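Posted on April 1, 2020

Well, we are all at home and the drawers are getting it. I had been meaning to sort out the bathroom things since November, when I bought a set of trays from Gollis and then left them in their carrier bag on the landing, where I stepped over them every single morning. No excuses now!

It started with toothbrushes. I went looking for a new one and found them in four different places, including the sewing box (I have no idea), and several were still sealed from some offer or other at Bassey. So everything came out of the cabinet, out of the washbags and out of that awful drawer under the basin that only opens if you lift it, and I made myself a pot of tea and had a proper think.

What I've settled on is very simple. Toothbrushes stand up in a bin, handles in the air, so you can see what you've got. Little packets go on their edges in a tray, like cards in an index, because if you lay them flat you only ever use the top one and the rest go off quietly underneath. Anything in awkward plastic packaging gets a tray to itself. And it all goes in one row along the back, with nothing in front of it, so there's a clear bit of surface to work on while you decide where the strays belong.

I do recommend doing it on a big wooden table if you have one. I tried the bathroom floor first and my knees gave out in 40 minutes. A table also gives you somewhere for a cup, though mine tend to end up on their sides once I get going.
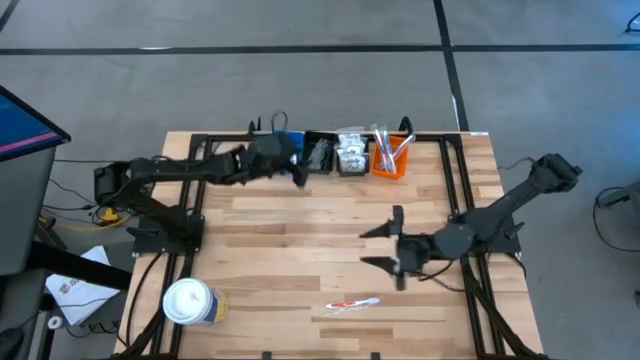 The bright bin was the best idea, I think. Black trays look smart and they don't show the toothpaste, but orange is the one your eye goes to when you're half asleep, and toothbrushes are what you want first thing. Always leave the odd one out until last, too. You'll know by then whether it wants to go in with the others or off to the cleaning cupboard for doing taps.

Next is the medicine shelf, which I'm dreading, and then the towels. If anyone has a good way of keeping flannels from sliding about, do leave me a comment.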